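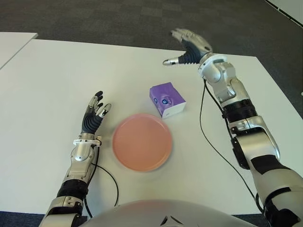 Figure 6.1. Round plate with a raised rim on a white table, second table alongside.

Room and Table Setup, Handout 6
Plates, cloths and putting away
Elley Short Courses, Histville site
Revised 8 Jul 2024

Read before the session. Bring the place card from Handout 5 and a pencil. The practical takes up most of the time, so the notes on materials are kept short and will not be read aloud.

1. The bare table

Most of the tables you will work on in this course are white and used without a tablecloth. A bare table is quicker to turn around than a dressed one, but it shows crumbs, rings and finger marks. Wipe it before anything goes down. Start at the far edge and work toward yourself in overlapping strokes, then do the edges and corners with a clean side of the cloth. Let the surface dry before you set a plate on it. A plate set down on a wet patch will slide when someone cuts food on it.

Check the height of neighboring tables. Where two tables stand side by side with a small gap between them, decide at the start whether they count as one table or two. If they count as one, close the gap. If they count as two, open it up enough for a person to stand in. A thin gap is the worst of both, and it is where forks and napkins go missing.

On carpet, table feet settle over time. Press down on each corner in turn. If the table rocks, move it a little before you reach for a wedge.

2. Placing a plate

Hold the plate from underneath with the fingers spread and the thumb resting along the rim. Keep the thumb off the eating surface. Lower the near edge first, then let the far edge down. Slide it into position only if the table is dry and the foot of the plate is smooth.

For a single place, the plate goes in line with the middle of the chair. The Bisosar layout, which we use for all assessed work, puts the rim 20 mm in from the table edge. Use the card the first few times. After that, most people can judge it with the top joint of the thumb, but check yours against the card, as thumbs differ.

A raised rim is easier to pick up than a flat one and keeps sauces where they belong. It also means that plates nest, which matters in section 5. Colored plates on a white table are easy to see from across the room, and we use them for practice for that reason. White on white is harder and comes in the second half of the course.

Common faults at this stage:
Plate set down hard, so that it rings.
Thumb over the rim.
Plate lined up with the next plate and not with the chair.
Plate moved again after the cloth has been placed.

3. Cloths and napkins

A cloth that is going to be used on the table and a cloth that is going to be used for wiping should never look the same. Pick two colors at the start of a job and stick to them. The site at Histville changed its colors in August and old stock may still turn up in the bins, so ask if you are unsure which is which.

The plain fold is enough for this course. Lay the napkin flat, bring the bottom edge up to the top edge, smooth it with the flat of the hand, then bring the left side over to the right. Turn the open edges away from the guest. Fancy folds are in the Turunen booklet, for anyone who wants them – they are not assessed.

Soft and lightly crinkled fabrics will not hold a sharp edge however long you press them. Fold them once more than you would fold cotton and leave them alone. A cloth which has been folded, opened and folded again always looks tired.

Place the napkin to the left of the plate, not under it. If there is no room on the left, use the center of the plate. 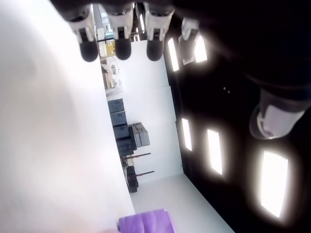 4. Clearing

Clear from the middle of the room outward, with the cloths last. Napkins get dropped on plates, beside plates, on chairs and near table edges. Pick up every loose cloth by hand and give it a shake over the table before it goes in the bag. Teaspoons are the usual thing to fall out.

Carry no more plates than you can hold level with one hand. For most people, this means three. Scrape onto the top plate only, away from the table, and keep the stack against your forearm when you turn.

Wipe the table again when it is clear, using the same strokes as in section 1. Then look across the surface from low down, with your eyes close to the level of the top. Smears that you cannot see from above will show up against the light.

5. Storage cases

Everything that leaves the room goes into a case. The rules are the same for every site.

Heaviest case at the bottom, with the latches facing out. You should be able to open any case in a stack after lifting off the ones above it, without turning anything around.

Stack against a wall and never in front of a door or a switch. Keep stacks straight. A loose stack may stand perfectly well for a week and then move when someone leans a pole or a broom against it. Long items are better laid flat on the floor along the wall.

Plates are packed on their edges with a sheet of paper between each pair. A packed plate case holds 18 plates and no more, even if there seems to be room. Cloths travel in a case of their own. Damp cloths do not travel in a case at all.

Write the contents on the label before you close the lid. A lighter-colored case among dark ones is handy for the things you will need first at the next site: place cards, wiping cloths, tape, spare pens.

6. Practical

Work in pairs at one table. One person sets, the other checks with the card, then swap.

a. Wipe and dry the table.
b. Set one place with a plate and a folded napkin.
c. Check the 20 mm distance and write it down.
d. Clear the place, wipe again, check from low down.
e. Repeat until both of you have set the place six times.

Leave the table bare at the end and put the plate back where you found it.

7. For next time

Write up to 200 words on a table you have eaten at this week. Say how the places were set and what you would change. A sketch from above is welcome and does not count toward the length. Hand it in on paper at the start of Handout 7, which deals with glasses and jugs.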